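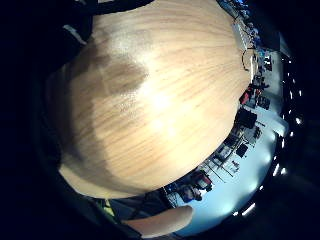
Kapitel 7
Der Tagesgast und sein Weg durch den Ort

In den vorangegangenen Kapiteln haben wir uns ausführlich mit Menschen beschäftigt, die irgendwo übernachten, und das hat gute Gründe: Wer übernachtet, füllt einen Meldeschein aus, zahlt seine Kurtaxe und taucht in der Statistik auf. Nun wenden wir uns jemandem zu, der all das nicht tut und von dem mancher Ort trotzdem zu einem guten Teil lebt. Der Tagesgast kommt am Vormittag, meist ohne sich anzumelden, er isst irgendwo zu Mittag, kauft vielleicht ein Glas Honig oder eine Postkarte, ärgert sich über den Parkautomaten oder auch nicht, und am Abend ist er wieder fort. Wenn Sie selbst in einem Ausflugsort aufgewachsen sind, dann kennen Sie ihn vermutlich besser als jedes Lehrbuch, und Sie dürfen dieses Kapitel gern mit Ihren eigenen Erinnerungen im Hinterkopf lesen.

Nach der Lektüre sollten Sie erklären können, wodurch sich ein Tagesausflug von einer Kurzreise unterscheidet, welche Stationen ein solcher Ausflug gewöhnlich hat und an welchen Stellen ein Ort überhaupt Einfluss darauf nehmen kann, wie der Tag verläuft. Außerdem werden Sie am Ende einen einfachen Wegeplan zeichnen können. Dafür brauchen Sie Papier, einen Bleistift und ein wenig Geduld.

7.1 Ein Tag in Rerneck

Beginnen wir mit einem Ort, der uns durch das ganze Kapitel begleiten wird. Rerneck liegt an einem kleinen Fluss, der Drola, und besitzt eine Altstadt, die man in einer knappen Stunde durchquert hat, wenn man nirgends stehen bleibt. Natürlich bleibt man stehen. Es gibt eine Mühle mit einem Wasserrad, einen Uferweg mit Bänken, eine Kirche, deren Turm an den Wochenenden geöffnet ist, und das Café Pathirana, das in einer ehemaligen Seilerei untergebracht ist und dessen Mohnkuchen schon am frühen Nachmittag ausverkauft sein kann. Der Bahnhof liegt auf der anderen Flussseite. Zwischen Bahnhof und Altstadt führt eine Brücke, und fast alles, was wir in diesem Kapitel besprechen, hat auf die eine oder andere Weise mit dieser Brücke zu tun.

Eine Familie aus dem benachbarten Plandham steigt also an einem Vormittag im April aus dem Zug. Die Eltern möchten spazieren gehen, die Kinder möchten ein Eis, und die Großmutter möchte vor allem wissen, wo man sich hinsetzen kann. Vor dem Bahnhof steht eine Tafel mit einem Stadtplan, aber sie ist so aufgestellt, dass man sie erst bemerkt, wenn man sich umdreht. Die Familie geht deshalb den anderen Fahrgästen hinterher, was in den meisten Fällen übrigens gar keine schlechte Idee ist, und gelangt über die Brücke auf den Marktplatz. Dort trennen sich die Wege: Links geht es zur Mühle, rechts zur Kirche, geradeaus zu den Geschäften. Wohin die fünf sich wenden, entscheidet sich innerhalb weniger Augenblicke, und mit dieser Entscheidung ist ein großer Teil des Tages schon festgelegt.

Vielleicht kommt Ihnen das übertrieben vor. Versuchen Sie einmal, sich an Ihren letzten eigenen Ausflug zu erinnern, und fragen Sie sich, wie oft Sie an eine Kreuzung zurückgekehrt sind, um auch noch die andere Richtung auszuprobieren. Die meisten von uns tun das selten. Man geht weiter, man wird hungrig, man schaut auf die Uhr, und irgendwann fährt der Zug.
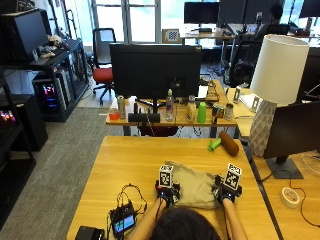

114

7.2 Was ist eigentlich ein Tagesausflug?

Unter einem Tagesausflug verstehen wir in diesem Buch jedes Verlassen des gewohnten Umfelds, das ohne Übernachtung bleibt und nicht der Arbeit, der Schule oder der alltäglichen Versorgung dient. Wer jede Woche nach Rerneck fährt, um dort einzukaufen, ist demnach kein Tagesgast. Wer hinfährt, um den Kirchturm zu besteigen, und auf dem Rückweg ein Brot mitnimmt, ist einer. Sie sehen schon, dass die Grenze manchmal unscharf verläuft, und es lohnt sich, im Unterricht ein wenig darüber zu streiten. Zu welcher Gruppe gehört etwa die Tochter, die ihren Vater in der Kurklinik besucht und danach mit ihm am Ufer Kaffee trinkt?

Für die Planung vor Ort ist neben dem Anlass vor allem die Zeit wichtig. In Rerneck bleibt ein Tagesgast im Schnitt 6 Stunden, wenn er mit der Bahn kommt, und deutlich kürzer, wenn er das Auto nimmt und auf dem großen Parkplatz am Wehr die Höchstparkdauer im Blick behalten muss. Von dieser Zeit gehen die Wege ab, das Warten auf das Essen und jene schwer zu erfassenden Minuten, in denen eine Gruppe beisammensteht und berät, was man denn nun machen könnte. Gerade diese Minuten sollten Sie nicht gering achten – in ihnen ist der Gast für Hinweise so empfänglich wie zu keiner anderen Zeit des Tages.

7.3 Die Brücke als Beobachtungspunkt

Die Stadtführerin Sabina Dewan hat sich für ihre Abschlussarbeit an einem trüben Vormittag auf das Geländermäuerchen am Altstadtende der Brücke gesetzt und mitgeschrieben, wohin die Ankommenden gingen. Sie notierte fast 50 Gruppen. Die meisten wandten sich nach rechts, zur Kirche hin, obwohl die Mühle in allen Prospekten der Stadt auf der ersten Seite steht. In ihren Aufzeichnungen heißt es dazu: »Von der Brücke aus sieht man den Turm. Die Mühle sieht man erst, wenn man schon davorsteht.«

Man muss sich vor Augen halten, dass ein einziger Vormittag noch keine Untersuchung ist. Das Wetter, ein Markttag oder eine Baustelle können das Bild völlig verändern, und Frau Dewan schreibt selbst, dass sie bei Sonnenschein womöglich etwas anderes festgehalten hätte. Als Einstieg ist ihre Methode dennoch sehr zu empfehlen. Sie kostet nichts, sie verlangt keine Technik, und wer einmal einen halben Tag lang zugesehen hat, wie Menschen an einer Ecke zögern, der stellt einen Wegweiser danach mit anderen Augen auf.

Aufgaben zum Einstieg

Zeichnen Sie aus dem Gedächtnis den Weg vom Bahnhof oder vom größten Parkplatz Ihres Wohnorts bis zu der Stelle, die Sie einem Gast zuerst zeigen würden. Markieren Sie jede Abzweigung, an der sich ein Ortsfremder entscheiden muss.

Gehen Sie denselben Weg anschließend ab und vergleichen Sie. Was war von den Abzweigungen aus zu sehen, und was hatten Sie in Ihrer Zeichnung vergessen?

Besprechen Sie zu zweit, wo die Großmutter aus Abschnitt 7.1 auf diesem Weg sitzen könnte. Bewahren Sie Ihre Zeichnung gut auf, wir greifen in Abschnitt 7.5 wieder auf sie zurück.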